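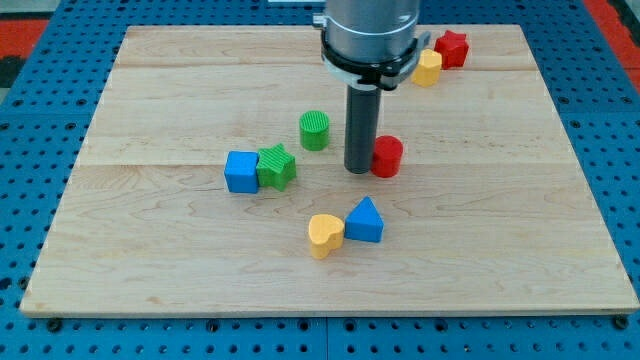
Pale board on the blue pegboard table

Subject: Re: [grerkgate-boards] Oil or wax on maple?

Replying to the question from earlier in April, quoted here so people don't have to dig for it:

> I have a maple board to finish for the kitchen and can't decide
> between plain mineral oil and a hard wax. The last one I did with
> wax looked great for a month and then went patchy near the sink.
> Sanded to 220. Does anyone on the list still use Nurkurico, or
> has everyone moved on to Pace?

I still use Nurkurico, mostly out of habit. I bought a big tin when the shop in Vostby was clearing its shelves and it has lasted through 106 boards with a little left at the bottom. It goes on thin, smells faintly of oranges, and doesn't turn maple yellow the way linseed does.

Patchy near the sink sounds like too much wax on too fine a surface. I stop at 180 for maple. After that, wipe the board with a damp cloth, let it dry completely, and knock the raised grain back with a worn piece of the same paper. I used to go to 300 and the wax sat on top and scraped off with a fingernail.

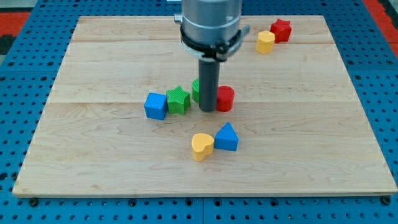
For the first coat I put on more than looks right, leave it for 20 minutes and rub off everything that will come off. The second coat goes on the next day and should be very thin. Do the end grain first and again last – it drinks a lot more than the face does. Then leave the board on its edge for 5 days before it goes anywhere near water.

I tried Pace once, on a bread board. It was fine. It dried quicker but I had to buff it twice to lose the streaks, and the can skinned over in the shed during the winter.

If you want the least trouble, use mineral oil and redo it when the wood looks dry. You can put wax over oil later, but going the other way means sanding back to bare wood.

One question of my own: does anyone near Grerkgate still sell maple in wide planks? My usual yard only has narrow stuff now and I'd like fewer glue lines in the next one.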